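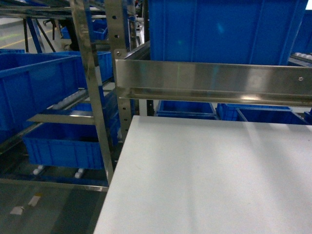 Figure 2. Bare white tabletop with the steel rail behind it and a blue plastic bin beyond the rail.

3.2 Surface choice and how long staff stay at a table

The first part of the study (section 3.1) dealt with table height. This part deals with color and glare, which came up in the interviews more than we planned for. Most people we talked to at the Illby site brought up the tops before we asked. Too bright in the afternoon, mostly. A few liked them bright because small parts show up better.

We did not set out to measure glare. The light meter was borrowed and went back in June, so the readings cover the Illby tables only and not Wornau. That is a real gap. Readings were taken at the seated eye position, facing the table, once before lunch and once after. A matte top still throws some light back when the lamp is low and off to one side, and streaks on the surface were noted on the log sheet as present or absent. No attempt to grade them.

Work at both sites is light sorting and repacking. Returned goods mainly, small household items, some clothing. Shifts are split by a long break. Staff pick their own table at the start of the shift and may move whenever they like, and this is what we used as the outcome: how long a person stays put before moving. Moves for reasons unrelated to the table (called away, end of a batch) were dropped from the count where the shift log said so. The log did not always say so.

In all, 23 staff took part across the two sites. About 4,000 minutes of table time were logged, more of it at Illby than at Wornau. One person left partway through and their minutes are kept in, as Fraser's earlier work on standing tables did the same and we wanted the two sets to line up.

Stays were longer at the gray tops than at the white ones in the afternoon. In the morning there was no clear difference. Hiebert read this as a lighting effect and I think she is right, but the gray tables at Wornau also sit nearer the door, and the door is popular. People said so. Air, and a view of the yard. We can not separate the two with the data we have.

Two other points from the interviews. First, cleaning. White tops get wiped more often, by choice, and several staff said a clean table was a reason to stay. This pulls the other way from glare and may be hiding part of it. Second, the mats. Sawatzky supplied a soft green mat for trial and it was liked for a while, then mostly rolled up and left at the side. Too warm on the arms, it slid. Minutes logged with a mat down are reported separately in the appendix and left out of the totals here.

Carter Fraser has suggested seperating new staff from long-term staff before drawing anything from the afternoon result. We tried it. The groups get very small and the pattern stays in one and goes flat in the other – not much to lean on.

Next round should swap the tops between positions halfway through, so the door and the color are not tied together. Bromia has agreed to lend gray panels that clip over the existing tables. The site managers have have asked that the swap be done overnight. Meter readings will be taken at both sites this time, with the lamps logged as on or off at each reading.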